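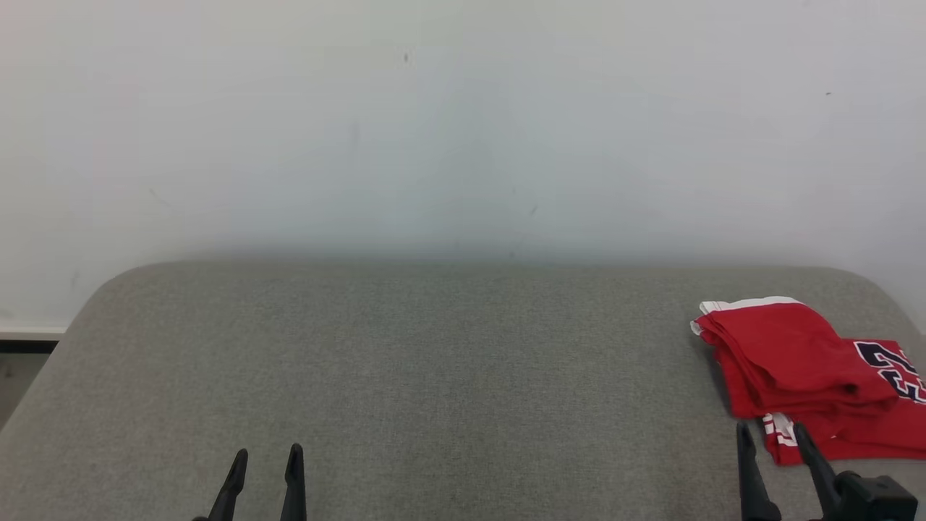

By Gianni Ferraro | 20 February 2019 | 4 min read

Home | Course notes | Labs | Contact

Handout 8: Setup and care of the Amby two-arm cell

These notes cover the daily start, the finger check and the cleaning routine for the Amby. They assume you have read the safety sheet and can find the stop button without looking.

Cell layout

The work surface is a gray upholstered bench top against a plain white wall. Garments go to the right side. The rest of the fabric stays clear so that both grippers can be opened and lowered without touching cloth. Do not push the bench when you lean over it. A shift of a few millimeters is enough to spoil the taught heights, and the Imum controller will not warn you.

The current work set is red: folded shorts with a white waistband, placed on top of a basketball jersey. Red on light gray gives the head camera a strong edge. White trim gives a weaker one against the wall, so keep the pile forward of the back edge of the bench.

Daily start

1. Power the controller, then wait 60 seconds before enabling the arms.
2. Home the left arm first, the right arm second.
3. Open both grippers fully. On each one, both fingers must stand free with a clear gap between the tips.
4. Lower each gripper to its hover position. The left hovers over bare fabric, the right in front of the garments.
5. Read the hover value on the pendant. The left arm should show 3260 counts. If it is off by more than 8, stop and redo the height teach (Handout 9).

Finger check

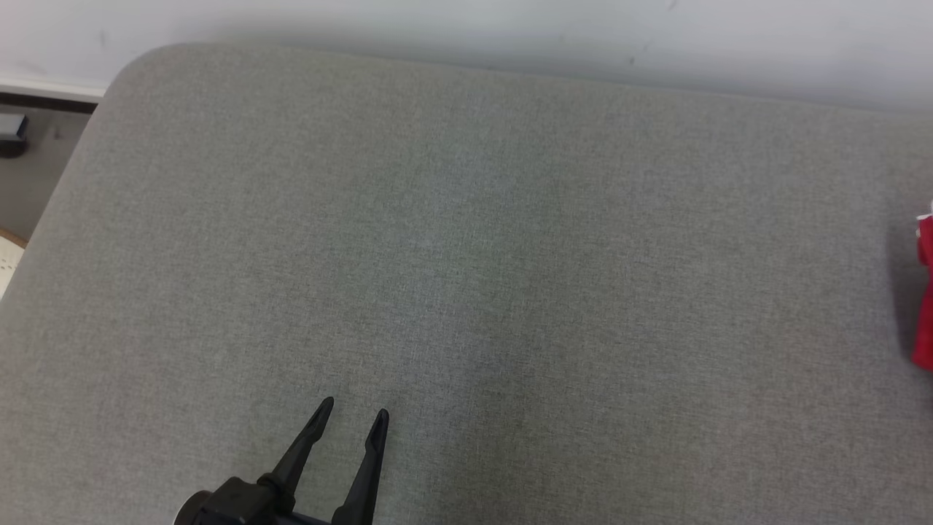
Fig. 2. Open gripper over the clear part of the bench, red item at right.

Check the fingers from the head camera view first, then by eye with the arms disabled. The two fingers need not look the same in the camera view – the wrist angle changes that – but each tip must be straight and undamaged. Wipe the tips with a dry cloth. Lint packs into small grooves and lowers the grip on thin fabric. Solvent is not allowed on the fingers.

To change a finger, remove the 2 screws at its base, swap in the Oltmanns spare and tighten by hand only. Run open and close five times with no garment, then repeat step 5.

Bench fabric

Brush the cover at the end of each session. Soft upholstery dips under load, and a dip under the tips reads as a height error. If the pendant value drifts through April, log it under "Prolosska bench" and do not retune the arm to match.

Bring your log sheet to the next lab.

3 comments | 2 shares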